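Search this site
Enter keywords
Search

Last updated: November 2020

The Case for Keeping the Paper Form

The Gotside district library service intends to close its printed suggestion and enquiry forms and to take all such matters through its website. The decision has been presented as a matter of tidiness. It deserves to be treated as a matter of access, and those responsible should look at it again before the last boxes are taken down.

The figures published in July are not in dispute. The service received 3,764 enquiries over the year, of which 1,270 arrived on paper. One third of the public, in other words, chose the older method when the newer one was open to them. The report describes this as a "remaining minority". It is a large number of people to describe in such a way.

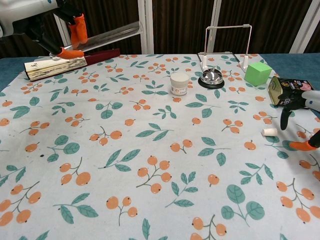 Berry-print tablecloth with a folded booklet and a small white jar.

Florin Ilie, writing in the Tadier bulletin, has argued that paper is slow and that staff time is lost in copying it out. The point is a fair one. A form handed in at the Enache branch may wait several days before it reaches the person who can answer it. Yet the delay comes from the way the forms are collected, and a van that calls twice a week could be asked to call more often. The saving claimed for closing the boxes is 249 hours of staff time a year. No estimate has been offered of the hours that will be spent at the desk helping readers to fill in a screen.

There is also the question of what people write. Oana Vlad, who read 60 of the paper forms for the Clastico reading society, found that many ran on to the back of the sheet. Readers asked for a book and then explained why they wanted it -- a parent's illness, a house being sold, a language half remembered from school. The web form allows a single line and a choice of subject from a list.
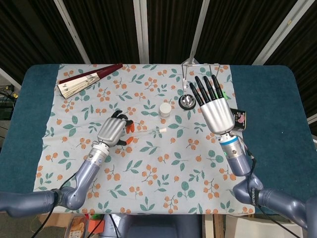 A public body learns a good deal from what it did not think to ask. Once the questions are fixed in advance, the answers will tend to confirm that they were the right questions. This holds for libraries as it does for housing offices and clinics, and the habit is hard to reverse after the staff who used to read the longer replies have moved to other posts.

The service should keep the boxes for two further years, publish the waiting times for both kinds of enquiry, and add an open space to the web form without a limit on length. The cost of doing so would be small. The branches at Enache and Gotside still hold a good stock of printed forms, and these should be put back on the counter.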